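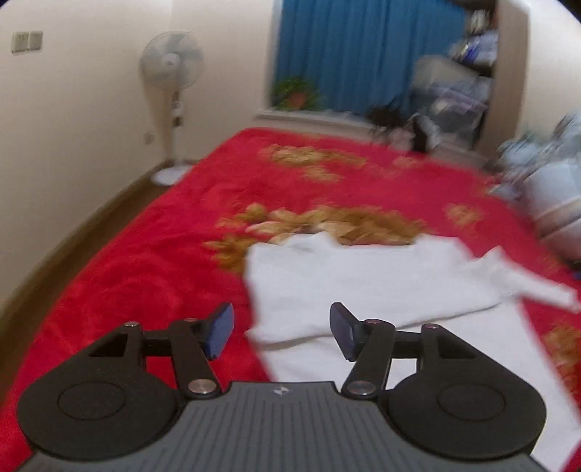
Oct 2, 2024

I am home from Lovutov and my feet hurt, but I want to write it down tonight, because tomorrow I will already remember it in a simpler form than it was.

The open day at Fleltix began at 10. I took the early bus, the 48, and I was there too soon, so I walked around the block and bought a roll with cheese. They have two floors in an old building on Brukarik Street, and the entrance is from the yard. I went past it the first time. There was a paper arrow on the gate, but the wind had turned it to the wrong side.

First there was a talk in a room with too few chairs. I stood by the radiator. A young woman from the company explained what they do, and she spoke slowly, which was kind to me. They want a robot to do simple work in homes, such as putting away clothes and making a bed. The robot is called Mathias. I did not learn why. It stays upstairs, and the most important work, she said, happens without it. People go into bedrooms and kitchens with a gripper in the hand and do the housework with it, and a camera on the gripper records everything. Later Mathias has to learn from these recordings. I had read about this in July, in the magazine my brother leaves here, but I imagined gloves with wires. It is a tool that you hold, and at the end are two fingers that open and close.

After the talk they divided us into small groups. My group went to the next house, where they rent an apartment and people do the recording. I expected a laboratory with white walls. It was a bedroom! Red blanket with big golden flowers, a blue curtain, a plant on the windowsill, a fan standing in the corner. My aunt had almost the same blanket, and we were forbidden to sit on it with our school clothes. I think I looked more at the blanket than at the machine in the first minute.

The man who showed us the work asked us to stay near the door and not to talk to him during a recording. On the bed was a white cloth and he had to fold it with the gripper. I will try to describe how he did it. He came from above, with the fingers open, and waited a little over the edge. Then he went down, closed, lifted, and carried the edge to the other side. Then he opened the fingers and went up again without shaking the cloth. It was slow. I fold a towel in the time in which he found the corner. One time the fingers took the blanket together with the cloth and everything came up in a hill. He put it down, smoothed nothing, and began again from there. He told us afterwards that he may not use his other hand to help. This is the rule that is the most difficult for new people, because the other hand wants to come by itself.

A lady in our group asked if a bad attempt is deleted. He said no, not always. If he makes a mistake and repairs it, it can be useful, because the robot will also make mistakes. But if he drops the gripper or goes out of the room, this is thrown away. I liked this answer. I would like somebody to keep my repaired mistakes also.

Then we were allowed to try. I did not want to be first, so I was third. The gripper is heavier than it looks, or my wrist is weaker than I believe. The black arms at the front move together when you press, and the fingers have dark blue pads. I pressed too fast and closed on air. The second time I had the cloth, but I held my elbow so high that my shoulder started to hurt. The man said everybody does this, and that I should come closer to the bed and let the arm hang. With the third try I folded one side over. It was crooked, and I was proud of it in a way that is silly for a person of my age.

What surprised me is how you forget what you know. I have folded cloth all my life. With the tool I had to ask myself where the edge is and from which side I should come, and whether the corner lies on top or under. My fingers never told me they were solving all this.

Upstairs we saw Mathias at last. It has an arm on a table, with the same kind of fingers, and on the table was a gray towel. It folded the towel in half. Then it tried to fold it again and stopped with the arm in the air, like a person who entered a kitchen and does not know why. They started it again, and it was better, but a sleeve of a shirt was too difficult for it. The woman from the talk said that on a towel it succeeds 70 times from a hundred. I wrote the number on my ticket, so I believe it is right. A boy asked if it can fold socks. Not yet.

There was tea, and a sheet to write your name if you want to work for them with the recordings. It is part time, in shifts of four hours, with a break of 45 minutes, and you can go on foot from the bus station. I took the pen and put it back. Then I took a copy of the sheet home, which they allowed. My back is not made for bending over a bed for four hours, but they have also kitchen tasks, with cups, and there you stand straight.

Something I keep thinking about. In the apartment I asked who arranges the room, because there were things lying around, as in a real house. He said they change it often, so that the robot will not learn only one bedroom. So somebody is paid to make disorder, and another to make order with one hand. I told this to my sister on the telephone and she laughed so long that I had to wait.

She asked if I would let such a robot in my own bedroom. I said maybe for the sheets. The big sheet, with the elastic, I would give to it gladly. The drawers, no.

The bus back was late and full. I stood for roughly half of the way and held the bar, and I noticed that I was opening and closing my hand on it, slowly, the way he showed us.

To do: call Fleltix before the end of the week and ask about the kitchen shifts. Buy bread. Return the magazine to my brother.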